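Where Does Everything Go? How Tea Gets Sorted in a Drawer or a Box

Open a kitchen drawer at home. Can you find what you want right away, or do you have to dig? If you have to dig, the drawer may need dividers. A divider is a wall that keeps one kind of thing away from another kind. This page is about dividers, tea bags, and the plant that many kitchen boxes are made from.

What is in a tea bag?

Most tea comes from the leaves of one plant. Its name is Camellia sinensis. People pick the leaves, dry them, and cut them into small bits. Black tea and green tea both come from this plant. The difference is in what happens to the leaves after they are picked. Leaves for black tea are left in the air until they turn dark. Leaves for green tea are heated soon after picking, so they stay green.

English breakfast tea is a black tea. It is usually a mix of leaves from more than one place. Mixing teas is called blending.

Some drinks that we call tea do not have any tea leaves in them. Peppermint tea is made from mint. Chamomile tea is made from small flowers that look like daisies. These are called herbal teas.

Why do tea bags have envelopes?

Tea leaves soak up smells. Leave an open tea bag next to an onion and the tea may taste a little like onion. Tea leaves also soak up water from the air, and damp tea loses its flavor. A paper or foil envelope helps keep smells and dampness out.

The envelope has another job. It tells you what is inside. Many companies use a different color for each flavor, so you can find the one you like without reading every word. Plain brown paper is used too. It is called kraft paper, and it gets its name from a German word that means "strength."

Standing up or lying down?

There are two main ways to store flat things like envelopes. You can stack them, or you can stand them in a row.

A stack is easy to make. You put one on top of another. But you can only see the top one well, and to get the bottom one you have to lift the rest.

A row works like books on a shelf. You can see the edge of each envelope and pull out any one you want. A row needs something to hold it up, though. Take away half the books on a shelf and the others start to lean. A narrow box keeps a row standing because the sides are close together.

Debora Melis teaches a cooking class for children, and her students tested this in July. They put tea envelopes in a wide box and the same number in a narrow box. Then they opened and closed the drawer 31 times. In the wide box, 9 envelopes fell flat. In the narrow box, they all stayed up.

What is bamboo?

Many drawer boxes and trays are made of bamboo. Bamboo looks like wood and people use it like wood, but it is a kind of grass. Its stems are hollow and very strong. Some kinds of bamboo can grow more than two feet in one day.

How do you make a flat box from a round, hollow stem? Workers cut the stem into long strips. The strips are dried and made smooth, and then they are glued side by side and pressed together. Look closely at a bamboo cutting board and you may find the lines where the strips meet.

How does a drawer slide?

Some drawers rub along on wood. Others move on metal slides. One part of the slide is fixed to the drawer, and the other part is fixed to the box around it. Many slides have small wheels or steel balls between the parts. These roll when you pull, so the drawer moves easily even when it is full.

Try it yourself

You will need a drawer, a ruler, some small boxes, and a grown-up who says it is all right.

1. Take everything out of the drawer and wipe the bottom with a dry cloth.
2. Put things that are alike together.
3. Measure the inside of the drawer. Measure the height too, or it may not close.
4. Choose boxes that fit. A cereal box with the top cut off works well. Ask a grown-up to do the cutting.
5. Put the things you use most near the front.
6. Leave some space for later.

Words to know

Blend: to mix different kinds together.
Divider: a wall that separates things.
Grain: the pattern of lines in wood or bamboo.
Herbal tea: a drink made from plants other than the tea plant.
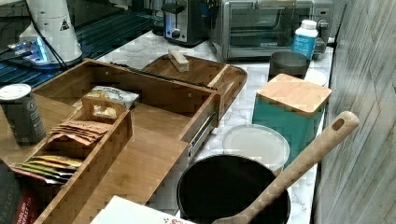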